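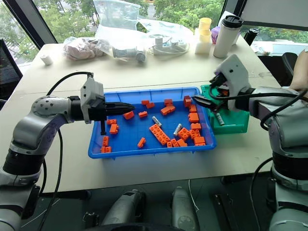 Who decides how close a person may stand to a working robot arm?

Whoever runs the site does, after writing down what could go wrong with that arm, that tool and that task. Published safety standards set out how to do the writing down, and the maker's manual sets limits the site shouldn't stretch. The distance on the floor comes out of all that.

Thirteen Rules and a Tray of Bricks

The rulebook at Astelby used to be 135 pages long. It lived in a binder, the binder lived on a shelf, and the shelf was in a room with a door code that changed every quarter. Compliance was said to be excellent.

The new one is a single sheet with 13 rules on it, taped up at eye level next to each two-arm sorting table. I spent a Monday there reading it, which took four minutes, and then watching people live by it, which took the rest of the day.

The work on the table is humble stuff. Orange toy bricks lie in a blue tray with a couple of silver batteries among them, and a green bin sits alongside with another battery in it. Two arms, two grippers, a lot of cable. A toddler could manage the job, though the toddler would eat a battery, and this brings us to Rule 1.

Rule 1 says to know what is in the tray before the arms are switched on. It sounds like advice for people who put their shoes on before their socks, but the old binder had nothing like it. A brick squeezed too hard is a scratched brick. A battery squeezed too hard is a fire drill. So batteries get their own grip limit, and anyone adding a new kind of object has to write it on the sheet by hand, in ink.

Rule 2 is that one person has the stop button and everyone else knows who it is. The wording went through several drafts. An early one said the button should be "readily available to all relevant parties," and I'm told it spent that week under a sweater.

Rules 3 through 6 deal with reach. Each arm has its own zone, the overlap in the middle is slow going for both, and a hand goes in only when both arms are stopped. The sheet prints "both" in capitals. People are very good at stopping the arm they're looking at. 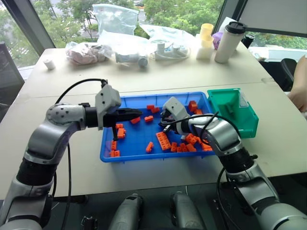
Page last changed: February

Then there are the cables. Rule 7 wants enough slack for the wrist to turn fully and too little to catch a finger, human or otherwise. The black cable looping over the left arm into the top of its gripper is the sort of thing Rule 7 has in mind. Before each shift someone moves every joint to its limit at low speed and watches the cables the whole way. It is as thrilling as it sounds. The Ralo handbook, which Astelby borrowed from freely, gives the check a full chapter and a flowchart.

Rule 9 caused the most grumbling. It says the table is for the task. The far side of this one has cups, plastic bags and a white container with a black lid on it, and I have yet to visit a robot lab where the far side of the table looked much different. The draft called for a bare surface. The version on the wall asks that everything on the table be out of reach of both arms, and that drinks have lids. You may call that surrender. I call it a rule written by someone who has met engineers.

Rule 11 covers the log. Every unplanned stop gets one line: time, arm, what it was holding, what it did. The log for the Eno table had 175 lines when I read it, and the best of them said, in full, "Left. Brick. Sulked."

Wiriya, which supplies the training, would like a fourteenth rule about refresher courses. You may guess who would teach them. Astelby is thinking it over, and meanwhile the sheet has no room left at the bottom except for the tape.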